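Trundberg and Jumholm sign trade and investment accord after 13 rounds of talks

Agreement opens 1052 tariff lines, settles the matter of the ferry, and will be reviewed every 365 days whether anyone wants it or not

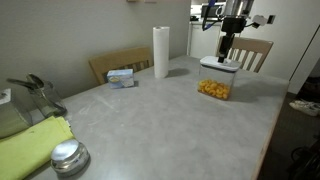
The Trundberg Chamber of Foreign Trade today welcomed the signing of a bilateral trade and investment accord with Jumholm, bringing to an end a negotiation that began in good spirits, continued in moderate ones and was finished at twenty to four in the morning over cold soup.

The accord removes or reduces duties on 1052 tariff lines, among them processed foods, machine parts, timber, glassware and most kinds of rope. It also gives investors from either side the right to hold majority stakes in warehousing, cold storage and port services, which until now required a local partner and a great deal of patience.

Talks ran to 13 rounds. The first three dealt with the agenda for the fourth.

"We are delighted," said Abundio Figueroa, chief negotiator for the Chamber. "I said we would have an agreement by the spring, and I was careful at the time not to say which spring. Exporters on both sides have been filling in the same form twice for as long as I have worked in trade, once in each language, and then a third time when the first two didn't match. From May they will fill it in once. I expect some of them will miss it."

Under the new customs arrangements, goods certified in one port will be accepted in the other without a second inspection, except for live animals, seed potatoes and anything described on the paperwork as "various". A joint help desk will open in Sandoval, where most of the freight between the two economies changes ships, and it will answer the telephone during working hours in both time zones. The overlap with lunch has been looked at closely and remains unresolved.

Small firms are expected to feel the change first. Consignments valued at under 2000 in either currency will be exempt from duty and from the stamped certificate of origin, a document much prized by collectors and by few other people.

Vulirex, the Trundberg packaging and logistics company, has already said it will take space at the Jumholm outer docks once the investment chapter comes into force. The company had looked at the site twice before and withdrew both times over the ownership rules.

"We've had the drawings ready for so long that the architect has retired," said Alina Ilie, head of overseas operations at Vulirex. "The case for being there was always good. Our customers ship small loads, often, and they want them sorted at the far end by somebody who knows where the crate is supposed to go. What we couldn't do was explain to our board why we'd be paying for a building and owning less than half of it. Now we don't have to, and the meetings should be a good deal shorter."

The accord is more modest on services. Banks and insurers gain the right to open branches but must still apply for each one separately. Legal services are covered by a side letter, and the side letter is covered by an annex. Recognition of professional qualifications has been agreed for engineers, surveyors and vets. Accountants have been promised a working group.

Both parties accept that fishing has been left out. It was left in until round nine.

The long-running dispute over berthing fees for the overnight ferry has been settled, with each side paying its own and neither side admitting that this was the arrangement in the first place. Operators have been told and the timetable is unchanged - the 23.10 will go on leaving at 23.25.

A joint review will take place every 365 days. Officials had at first proposed "annually", but a leap year was raised during the drafting and the more exact wording was felt to be safer. Either party may ask for an extra meeting at any time by writing to the other, with a copy to the Sandoval desk.

The Chamber will hold briefing sessions for exporters through May, covering the new single declaration, rules of origin and the investment chapter. Places are free and should be booked through the Chamber's events office. Tea will be provided. The full text of the accord, with annexes, can be read at the Chamber's library during opening hours, and readers are advised to bring a cushion.

Ends

Notes to editors

The accord comes into force once both sides have exchanged letters of ratification. Both sets of letters have been drafted.

"Rope" includes twine and cordage but not netting, for which see fishing.

Abundio Figueroa is available for interview in the afternoons. Requests to speak to Alina Ilie should go to the Vulirex press office.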